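Workshop > Tickets > Grippers > Wrist camera loses focus on flat printed items

Status: open, again
Raised by: Ronja Åberg
Arm: the Limden, bench two
Grippers under comparison: Verkstead parallel, Clorkton soft-tip

Summary
With the Clorkton fingers fitted, the wrist camera gives a soft picture of anything flat and printed once it has been picked up. With the Verkstead fingers the same items come out sharp enough to read. The camera, cable, bracket and operator are the same in both cases, and I have been assured the operator is not the fault.

Steps to reproduce
1. Fit Clorkton fingers. Run the homing routine.
2. Pick up any sheet, card or leaflet by its lower edge.
3. Lift to inspection height and hold.
4. Look at the wrist feed and wonder if you need glasses.

Log

09:10 Cleaned the lens. Cleaned it again with the proper cloth, after a colleague saw what I'd used the first time. No change.

09:40 Swapped the camera cable for the spare. The spare has a cracked latch, so I swapped it back. No change either way. Somebody please order a spare that is a spare.

10:15 Measured lens to fingertip. Verkstead: 200 mm. Clorkton: 170 mm. The Clorkton fingers are 30 mm shorter, a fact printed on the first page of the sheet that came in the box, which I had been using to level the monitor. Focus on this camera is fixed and was set for the Verkstead.

10:30 Reply from Clorkton support. They suggest updating the firmware. The fingers do not have firmware. They are rubber and a bit of metal. Asked them to have another look at the question.

11:05 Moved the camera bracket back one slot. Better on stiff card. Thin sheets are still soft, and now both fingertips sit further into the picture, so we lose the bottom corners. The Verkstead does this too, but its tips are narrow and you stop noticing them.

11:50 Ran 20 picks with each gripper, mixed items from the tray. Verkstead dropped 9, mostly round things, which it squeezes out like pips. Clorkton dropped none. This is annoying, as I had been hoping to send it back.

13:20 Tried slowing the lift to rule out motion blur. Held still for a good while before saving a frame. Slightly better on sheets, so some of it was motion. The rest I put down to bending: soft tips let a thin sheet bow, and a bowed sheet has parts at several distances from a lens that is only interested in one of them.

14:00 Second reply from Clorkton. They now agree there is no firmware and ask for a frame. Attached at the foot of the ticket. Asked them specifically about the curve in the sheet and how much finger they would expect to see at the lower edge.

14:25 Tried less grip force. The sheet bowed less and then left. Put the force back where it was.

15:10 Refocused the lens by hand for 170 mm and marked the ring with a dab of paint. Cards now fine. Sheets passable in the middle and poor where they curl. If you change back to the Verkstead, the ring has to go back too, and the old mark is the scratch, not the paint.

Workaround for now
Use the Verkstead for anything that has to be read and the Clorkton for anything that has to be held. I am aware that most jobs on the list want both.

Still to do
- Ask Limden if the bracket comes in a longer version. Their parts list has two with the same number.
- Try the stiffer Clorkton tips when they turn up. Promised for May.
- Decide who tells the people upstairs that the comparison has no winner yet. Not me, I did the last one.

Leaving this open until the tips arrive. Please don't touch the focus ring.

Attachment

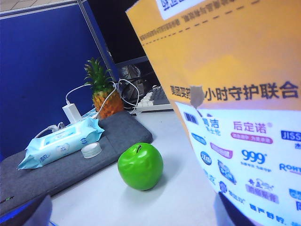

Wrist feed, orange and white printed sheet at the fingers. Print a little blurred, sheet curved, green apple on the desk to the left.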